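Wiseck Basketball – club news, 1/31/25

Quick one this month, sorry, writing it between training and the bus.

Second team lost at Truvum by 7. Were level going into the last quarter and then couldn't buy a basket. Legs gone, short bench, two off with fouls. Better than December though, when the same side beat us by 30 and could have had more. So, progress. Of a sort.

What hurt us again was the zone. Truvum sat in a 2-3 all night, and we passed it round the outside till the clock ran down and threw up a bad three. Same as at Aguiar. Every team in the league has watched us do it now and we are going to keep seeing it until we show we can score against it. So that's what training is for the next few weeks, both teams, juniors can stay and watch.

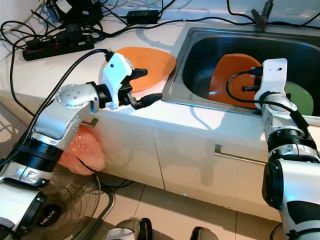 The short corner is the spot we never use. It's down on the baseline, a step or two outside the key, behind the bottom line of the zone where the defenders have to turn their heads. Get the ball there and the middle man has a choice to make. Comes out to you, the basket is open for the cutter. Stays home, you've got a short shot with nobody near. For anyone who missed the chalk talk: call the sink the key, then the orange plate lying on the worktop to the left of it is where I want the ball. Beside it. Close enough to hurt them. Not out by the wall waving for a pass! And if the ball goes in on the left, the far side forward dives, every time, no standing and watching.

High post next. Whoever flashes to the foul line has to catch it and face up. Face up first, please. We had the ball in there plenty of times at Truvum with our back to the basket, and it went straight back out to where it came from, which does the zone's work for them. Catch, turn, look down to the short corner, look opposite, and only then think about dribbling. If you are open at the line, shoot it. You won't get shouted at for missing.
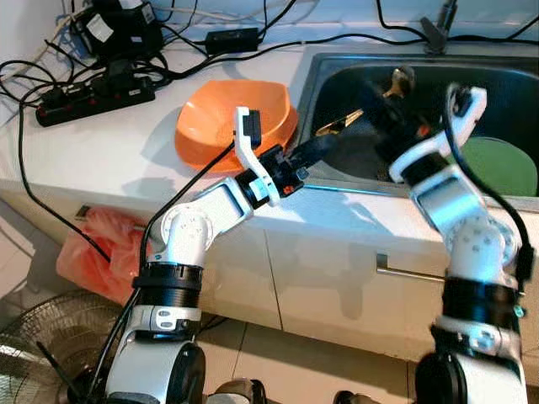 Guards – pass fakes. Nobody in this club fakes a pass. A zone moves when the ball moves and it moves when it thinks the ball is moving, so one decent fake to the wing shifts the top two and opens the gap between them. Then one hard dribble into the gap, draw both, and kick. Don't go past the foul line with it, that's where the traffic is and where most of our turnovers came from in the second half.

Rebounding. Zones are bad at boxing out as they've no man to find. We should be getting second chances and we had hardly any. Three go to the glass on every shot, two get back. If you don't know wich you are, ask before the ball goes up.

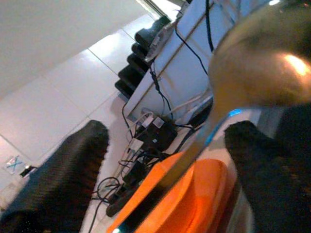 Other bits. The home game with Aguiar has been moved to the hall at Urnen, floor repairs at ours, so be there 30 minutes before tip-off and bring both shirts, they never tell us what colour they're in. Parking is tight, share lifts. Urnen has a fairly dead floor by the left hand bench so watch your dribble.

Table duty: need 5 people for the junior tournament, no experience needed, you will be shown the scoreboard. Names on the sheet by the door.

Shirt fund is at 500, thank you to everyone who bought raffle tickets. Still selling at the next home match, wherever that ends up being.

Subs are due. Some of you are still owing from before Christmas and you know who your are. Training as normal, bring water, reversible tops for the short corner drill.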